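Concrete sealer turning white in patches, ticket still open

Okay, so I put two coats of the Terkach clear sealer on my basement floor and I've got cloudy white patches all along the north wall. The rest looks great! It's 400 square feet, and the bad part is a strip by the water heater plus a blob near the stairs.

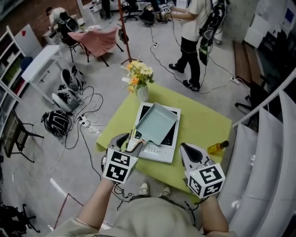 Posted by Hui-mei Tang | 19/04/2019 | Floors & Coatings | Status: open

What I've tried so far: I wiped a patch with xylene on a rag (windows open, fan going) and it cleared up beautifully, then went milky again overnight. I also taped down a square of plastic and found it beaded up underneath the next morning, so I'm guessing moisture is coming through the slab. The concrete guy swore it was fine. The house was built in 2000 and I have no clue if there's a vapor barrier under there.

Ternell support asked for the batch number. It's 495, same on both cans. They also asked how long I waited between coats, and that was 20 hours, give or take a nap. 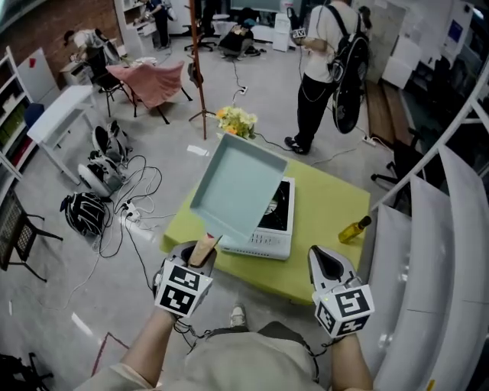
Update 1: dehumidifier

Borrowed my brother's Gandine and ran it all week. The blob by the stairs has shrunk a lot, but the strip by the water heater hasn't budged. I scraped a little with a putty knife and it came off in flakes, so I think that section has to be stripped no matter what. Ugh.

Ternell says the second coat may have gone on too thick, and I did kind of pour it on at the end to use up the can. 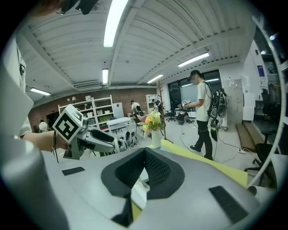 So I'm going to strip just that section, let it dry out until May, and go back with one thin coat of the breathable stuff from Intarasuk. If anybody has put that next to an old solvent sealer, did the edge show?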